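Treleck satellite antenna kit – three weeks in
Posted 15/07/2020
Filed under: Receiving, Weather sats, Reviews

Quick one as I have a pass coming up and want this posted before then. I've had the Treleck kit on the shed roof for three weeks. People keep asking on the list if it's any good. Short version: yes, mostly, buy your own cable.

What it is. A turnstile-type antenna for picking up the picture signal from polar orbiting weather satellites. Four aluminum elements, a plastic hub, a short mast section, a USB receiver dongle, a bag of hardware and a length of coax. You put it outside pointing straight up and leave it. No rotator, no tracking by hand. The satellite comes over, you record the pass, the software turns the noise into a picture of clouds. If you've never done this it's a great feeling the first time. If you've done it for years you already have something made out of coat hangers and won't care.

I paid $80 for the whole thing from the shop in Purkham. Own money. No freebies.

Building it

Box says 60 minutes. Took me an evening, but I stopped for dinner and I stopped again to look for a washer. The washer was in the bag the whole time, stuck inside the tube packaging. So check there.

Instructions are one folded sheet, drawings only. Fine up to step six, where the phasing line goes in. The drawing shows it from underneath and doesn't say so. I built it mirrored. Signal was poor on everything, worse than my old dipole, and I blamed the dongle for two days before I turned the sheet upside down and saw what I'd done. Took it apart, swapped the two feeds, much better right away. Would cost Treleck one word on the drawing to fix this. "Underside." There you go.

Elements screw into the hub by hand. Threads clean on all four. Hub is the part I worried about, as it's plastic and it'll be in the sun, but it feels thick and the lid has a proper rubber seal. One drain hole at the bottom. Don't tape over it.

The coax is bad. Thin, stiff, and one connector on mine came off in my hand when I gave it a light tug. I'm not going to be nice about that. An antenna is only as good as what's hanging off it and this is the cheapest cable they could find. I replaced it with a decent run, 40 feet, shed to desk, and the noise floor dropped enough to see on the waterfall. Budget for it.

Mounting

Shed roof, mast clamped to the gable end. Clear to the north and west, trees to the east, neighbor's chimney to the south. Not perfect. The mast section in the box is too short for a real roof mount, it's more of a patio thing, so I slid it over a piece of old TV mast I had. The fit was loose. Wrapped it with tape. Still up after one big storm.

Keep it away from gutters if they're metal. I had it low at first, right next to the gutter, and got a deep fade at the same point in every pass. Raised it an arm's length and the fade went.

The receiver

Little black stick. Gets warm, they all do. It drifts for the first few minutes so plug it in well before the pass. I do it when I put coffee on.

Do not run it off a front panel port if you can help it. Mine was full of hash on the front ports, big ugly comb of spikes across the band. Rear port on a short extension with a clip-on ferrite, nearly all gone. If you still get spikes, start turning things off. LED lamp, phone charger, monitor. In my case the worst was the lamp. Second worst was the cheap charger behind the desk I'd forgotten was there.

Any old desktop will do the decoding. There's no heavy lifting, it's an audio file basically, and machines people throw out can handle it. More memory is nice if you want a wide waterfall open while recording but you don't need to. Disk matters more than you'd think, recordings pile up fast, so put in a second drive or be strict about deleting. I'm not strict.

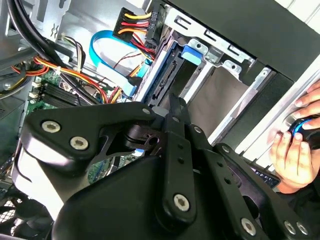
Inside an open desktop tower.

Software

Treleck don't write their own. The sheet in the box has a link to Purkden, which is free, and which does the pass prediction, the recording and the decoding in one window. I'd used separate programs before and glued them together with a script, so having it all in one place was nice. It was also annoying for the first few days.

Good: pass list is clear, shows max elevation and direction, you can tell it to ignore anything low. Records by itself. Names the files in a way that makes sense. Doppler is handled, you don't touch it.

Bad: it forgets the gain setting when it closes. Every time. So if the computer restarts overnight the morning passes are recorded at the default gain and the default gain is way too low. I lost a lovely dawn pass to this. There's supposed to be a fix coming in December. Till then write your gain on a sticky note.

Also the orbital elements. Purkden is meant to update them by itself. Mine didn't for the first week, no warning, nothing, and predictions slid later and later until recordings were starting after the satelite was already up. There's a refresh button buried in the second settings tab. Press it once, and after that it seemed to behave. I still check.

And set your location properly. It starts out with some default spot in the ocean.

Results

OK so what do you get. Best pass so far was a northbound one in the early afternoon, 68 degrees max elevation, picture clean nearly from horizon to horizon. Coastline sharp, big curl of cloud out to sea, lake at the top. A bit of noise at the very end where it drops behind the trees. I'd call that as good as this kind of signal gets on a fixed antenna.

Low passes are another story. Anything down near the horizon is bands of snow with some cloud in the middle. Normal for a turnstile, it looks up not sideways, but the box art kind of suggests otherwise. If you mostly care about low passes get a QFH design, or build one, plenty of plans around.

Overhead passes sometimes have a short null right at the top. Few seconds. Shows as a noisy stripe. I had this before I fixed the phasing line and I still have it a little now, so I think it's just the antenna, or the chimney. Haven't worked it out. If yours doesn't do it let me know in the comments.

Night passes fine, infrared only of course. I like these best. Less interference too, with the neighbors all switched off.

Weather hasn't bothered it. Rain on the elements made no difference I could see. Wind did, the whole thing hums. Rubber band around each element near the hub stopped most of that – cheap fix, looks silly.

Against the Lüthi

I borrowed a Lüthi for a week in spring so some comparison, though not side by side and not the same season, take it for what it is. The Lüthi is nicer made. Metal hub, real connectors, a manual with actual sentences. Comes with a filtered preamp, and if you live near a big FM transmitter that filter is going to matter a lot. I don't, so for me it mattered a little.

Picture quality on good passes? Couldn't tell them apart. On weak ones the Lüthi dug out more at the edges, which I'd put down to the preamp. It costs a lot more. And no receiver in the box, you bring your own.

If I was in a city I'd go Lüthi. Out here the Treleck does the job and the difference can go into cable.

You can also add a preamp to the Treleck later. The dongle can feed power up the coax, there's a tick box for it in Purkden. Not tried yet. Make sure nothing on the line is a dead short at DC before you tick that.

Support

Emailed Treleck about the connector that came off. Reply in two days, polite, offered a new cable. New cable came, same cable. Connector held this time. Emailed again about the step six drawing and heard nothing back.

The Purkham shop was good. They'll swap a dud dongle over the counter, and the guy there told me to skip the supplied coax before I'd even paid, should have listened.

Things I'd tell a friend

Build it on the kitchen table with the hub lid off and check continuity before it goes up a ladder. Seal the connector with self-amalgamating tape, then normal tape over that. Leave a drip loop. Do your first tries by hand, sat at the desk watching the waterfall, and only automate once you know what a good pass looks like. Throw away anything under a quarter of the way up the sky for now. And record the raw audio, don't just keep the image. I re-decoded some early ones with better settings and they came out far better then I expected.

Good points
Cheap for what's in the box
Goes together with hand tools
Good pictures on high passes
Sealed hub, has kept the rain out so far

Bad points
The coax
Step six
Mast too short
Purkden and its gain setting, though that's not Treleck's fault exactly

Would I buy it again? Yes. I'd haggle over the cable. For a school or a kid who likes space it's a nice way in, you're pulling a signal off something in orbit with four rods and a laptop, and there's a picture at the end of it.

Will update when I've tried the preamp, and after a winter on the roof if the hub makes it. Ice is the thing I want to see. The old one lost an element that way.

Edit – a couple of you asked about the elements being too long for the car. They're two-piece, they come apart in the middle. Fits across a back seat fine.

Edit again – yes the rubber bands perish. Use O-rings if you have some.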